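Repair Workshop Moves to Open-Case Checks for Donated Desktops

Kidevik, the equipment reuse workshop on the north side of town, has changed the way it takes in donated desktop computers. From 23 May 2019, every tower is opened and checked on the bench before anyone tries to start it. Until now, machines were powered up on arrival and opened only if they failed.

The change follows a trial in April in which 57 towers were opened first. Mererid Griffiths, who runs the intake bench, said the trial found faults that a quick start-up would have missed, mainly half-seated memory and drive cables that had worked loose in transport. Two of the machines had screws lying free under the motherboard.

"A loose screw under a board will not always stop it from starting," Griffiths said. "It may run for a week first."

Under the new procedure, the tower is laid on its side with the side panel off. The technician looks at the power supply and its wiring, then the drive cables, then the memory, and last the processor and its socket. Labels on the power supply and cables are left in place, as the part numbers are needed later for matching spares. Each machine is allowed 30 minutes on the bench. Those that need longer go on the repair shelf with a written note of what has been checked so far.

A Dell tower on the bench with the side panel off:
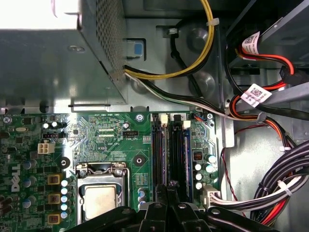
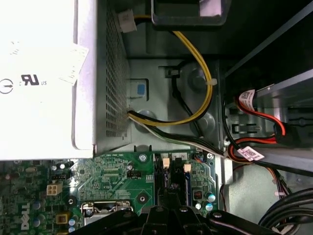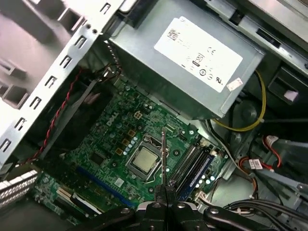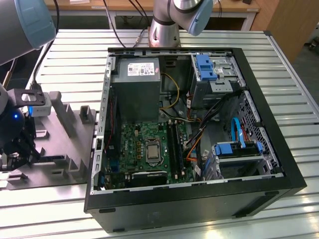 Processor coolers are now removed as a matter of course on machines more than five years old. The thermal paste between the processor and the cooler dries out with age, and the workshop would sooner replace it at intake than take the machine apart a second time. Old paste is wiped off with isopropyl alcohol and a lint-free cloth. The processor stays in its socket unless there is reason to suspect bent contacts.

No tower is started without its cooler. The removed part is tagged with the machine's intake number and kept in a tray on the same shelf, and the machine cannot be signed forward until the tray is empty. Ifor Wynne, who wrote the procedure, said the tagging rule was added after two coolers of similar size were swapped during the trial. Both fitted, but one had the wrong fan connector.

Power supplies are not opened under any circumstances. A unit that fails its voltage test is replaced whole, and the failed one goes out with the metal scrap. The workshop keeps a small stock of used units, all tested under load, but the cases it receives differ in their mounting points and a match is not always possible. Towers with no matching supply are stripped for memory, drives and processors.

Drives are handled separately. Each one is unplugged and taken out at intake, then erased on a dedicated machine in the back office. A drive that cannot be erased is drilled. Donors can ask for a certificate listing the serial numbers, and Griffiths said most of the larger donors do. Erased drives are not returned to the towers they came from but are pooled by capacity, with the smallest set aside for machines that will only be used for typing and web browsing.

Memory is pooled in the same way. Modules are pulled, tested and sorted by speed, and each finished machine leaves with a matched pair. Single modules are kept for spares.

Finished desktops go to Berhe, a lending scheme for adult learners, and to a number of local clubs. Catrin Pumphrey of Berhe said the scheme had returned fewer machines since the April trial, but that it was too early to draw anything from the numbers. Most of the returns she has handled this year were for noise - worn case fans, in nearly every instance - and the new check does not cover fans beyond turning them by hand.

Wynne said a fan test may be added in the next version of the procedure. The difficulty is time, as a worn bearing often makes no sound until the machine has warmed up, and the bench has only two power outlets set aside for running tests.

The workshop has a backlog of office towers in storage. At present it is working through compact desktops and full-size towers and is not taking laptops or all-in-one machines. Monitors are accepted only with their power cables. Donors are asked to leave side panels on and not to remove drives themselves, as missing drive carriers and screws are hard to replace.

Deliveries are accepted at the side entrance on weekday mornings. Anyone bringing more than 10 machines should call ahead so that shelf space can be cleared.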